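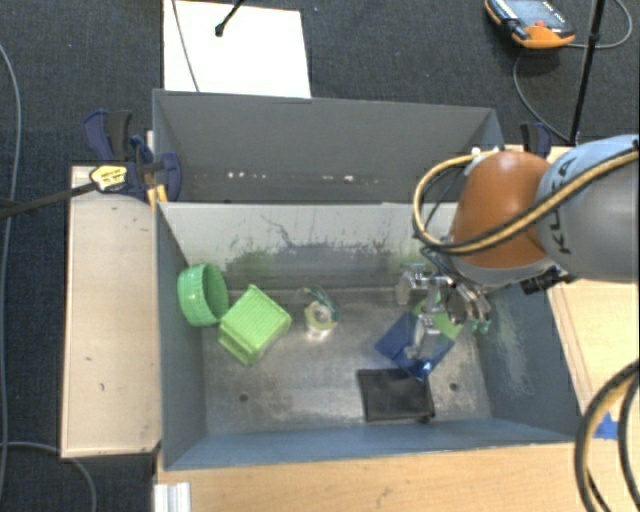

Stockroom sort, the gray bins

Quick page, more to come when I get a minute. We're clearing the back shelves at Kershaw and everything loose is going into open gray bins before it gets a number. Started September 2023, still not done. Joscha Ruppert is doing the list, I'm doing the pictures, Annelore Diekmann decides what stays. Bin list runs to 115 lines so far and there's a whole shelf left.

Front bin, left side
Two green baskets. The round one is more of a mint, lying on its side. The other is rectangular, lime green, ribbed grid on it. Not a set – I checked the old order sheets and they came in seperately. Both keep. Joscha has them down as one line, needs to be 2.

Front bin, the blue packet
Glossy, catches the light like mad. Goes under "packets, misc" untill Annelore says otherwise.

Black pouch
Flat, rectangular, down near the front wall and just under the corner of the blue one. Dark edges. Easy to miss against everything else, so it's on the list twice, sorry. Line 1416 in the old book is the right one, ignore the other.

Bright green thing
Curved, next to the packet, partly hidden. No name for it on the list yet. Volker Harms thinks he knows which shelf it came off, will ask.

Second bin
Right behind the first, same gray. Own page for that one.

Still to do: labels, the lime basket's line, the top shelf. Anyone missing something green or blue, write to Joscha before November, after that it goes to the Gastari sale.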